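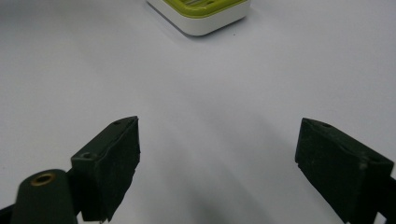 1. Prepare the surface

Kitchen > Storage > Eggs > Moving eggs to a clear bin

This procedure covers moving white eggs from a carton to a long, clear refrigerator bin with a slotted tray inside. It applies to clean, uncracked eggs at refrigerator temperature. For washing, see the separate page.

Clear the table and wipe it dry. Lay one large sheet of plain white paper over the top and smooth it from the center outward. The paper must lie flat. Do not use newspaper or printed wrapping; ink transfers to a damp shell, and a hairline crack is hard to find against a pattern. A smooth white tabletop can be used bare if it has a matte finish. Gloss produces glare and the eggs roll farther.

Leave at least 300 mm of clear surface on the side you work from. Crumbs and grit should be removed before the first egg comes out of the carton.

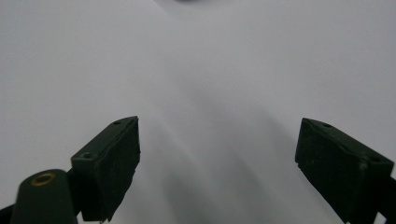

Matte white surface, no print or pattern.

2. Check for level

Set one egg on its side in the middle of the work area and release it. If it rolls steadily in one direction, shim the table legs on that side and test again. A slight rock that settles is acceptable. Old tables often need two passes.

3. Place the bin and tray

Lay the bin lengthwise across the paper, open side up. Wash the tray separately and dry it completely, including the slots, where water collects. Put the tray in at one end of the bin and press down on both short sides. It should sit flat with no movement. A tray with a raised rim is preferred over a flat insert. Color is not important, though a green or other dark tray makes white shells easier to see.

Do not put a folded towel under the tray. It raises the eggs above the rim.

4. Transfer the eggs

Work with one egg at a time. Hold it at the widest part with light, even pressure from both sides. Bring it in over the rim, stop just above the tray, then lower it straight down.
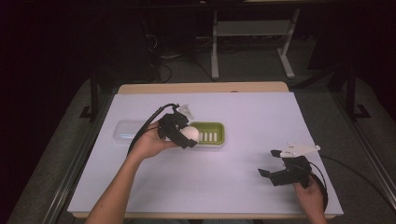
Release only when the weight is on the tray. If the egg shifts after release, lift it and set it down again; do not push it sideways. Fill the far end first and work back toward the open part of the bin. Eggs should not be stacked.

5. Inspect and store

Look at the paper after the last egg. A wet spot means a leaking shell, and the bin has to be unloaded and checked. If the paper is dry, carry the bin with a hand under each end and place it on a middle shelf, away from the door. Write the carton date on the short side of the bin.

Replace the paper after each session.

Last updated: Tue 24 March

Contact: Afaf Kanaan, page editor | © Prostorley | Back to top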